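Suchbegriff eingeben Suchen Erweiterte Suche

29. August 2024
Arbeitsgruppe Ernährungsverhalten, Standort Givanstead

4.2 Tellerfarbe und Portionswahl: Wie belastbar ist der Befund?
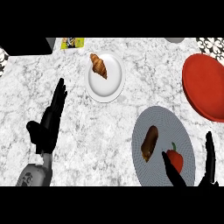
Abb. 3: Computergenerierte Ansicht mit Tellern auf marmorierter Arbeitsfläche; weißer Teller mit Croissant, am rechten Rand ein rot-orangefarbener Teller.

Die Behauptung, rotes Geschirr bremse den Verzehr, gehört zu den hartnäckigeren der angewandten Ernährungspsychologie. Sie findet sich in Ratgebern, in Konzepten für Betriebskantinen und inzwischen auch in Ausschreibungen für Klinikgeschirr. Gemessen an dieser Verbreitung ist die Datenlage dünn. Viele der Arbeiten, die wir gesichtet haben, stützen sich auf kleine Stichproben, auf Snacks statt auf Mahlzeiten und auf eine einzige Sitzung je Versuchsperson. Ob sich daraus etwas über das Essverhalten im Alltag ableiten lässt, darf bezweifelt werden.

Auch unsere eigene Vorstudie in der Kantine Allurley ist davon nicht auszunehmen. Dort wählten 39 Personen an einem Frühstücksbuffet, das je nach Versuchstag mit weißem oder rotem Geschirr bestückt war. Der Unterschied in der entnommenen Menge ging in die erwartete Richtung, verschwand jedoch, sobald die Uhrzeit des Besuchs in das Modell aufgenommen wurde. Wer spät kam, nahm weniger, und an den roten Tagen kamen mehr Personen spät. Mit der Farbe muss das nichts zu tun haben.

Hinzu kommt ein Problem der Operationalisierung. »Rot« bezeichnet in der Literatur so ziemlich alles zwischen Ziegel und Karmin, und Angaben zu Helligkeit und Sättigung fehlen häufig. Der Kontrast zwischen Speise und Untergrund ändert sich aber mit jeder dieser Größen. Ein goldbraunes Gebäck hebt sich von Weiß anders ab als von einem Orangeton, dem es selbst nahesteht. Wird nur die Farbe des Tellers berichtet, lassen sich Warnwirkung und Kontrastwirkung nachträglich nicht mehr trennen. Dass beide Erklärungen trotzdem regelmäßig nebeneinander angeführt werden, je nachdem, welche zum Ergebnis passt, halten wir für unbefriedigend.

Die Online-Erhebung Zwane sollte hier Abhilfe schaffen. Mit 3000 Teilnehmenden ist sie groß genug, um auch kleine Effekte zu finden, und genau darin liegt die Schwierigkeit. Die angegebene Wunschportion fiel bei roten Tellern geringfügig kleiner aus, statistisch auffällig, praktisch wohl ohne Belang. Erhoben wurde zudem eine Absicht vor dem Bildschirm. Vom Klick auf eine Portionsgröße bis zum tatsächlich geleerten Teller ist es ein weiter Weg, und frühere Vergleiche von Absicht und Verzehr geben wenig Anlass zum Optimismus. Die Bearbeitungszeit war auf 15 Minuten begrenzt; wie sorgfältig die hinteren Aufgaben noch bearbeitet wurden, wissen wir nicht.

Für die Hauptstudie in Stusadside ziehen wir daraus folgende Konsequenzen. Die Zielfarben werden vorab farbmetrisch festgelegt, Rücklauf und Tellerreste werden gewogen, und die Zuteilung des Geschirrs erfolgt innerhalb eines Tages in Blöcken von 60 Minuten. Die Auswertung wird vor Beginn der Erhebung im September registriert. Einen Vergleich mit blauem Geschirr haben wir erwogen und aus Kostengründen verworfen. Ungelöst bleibt die Frage der Gewöhnung: Selbst wenn ein Effekt am ersten Tag nachweisbar sein sollte, spricht bislang wenig dafür, dass er eine zweite Woche übersteht.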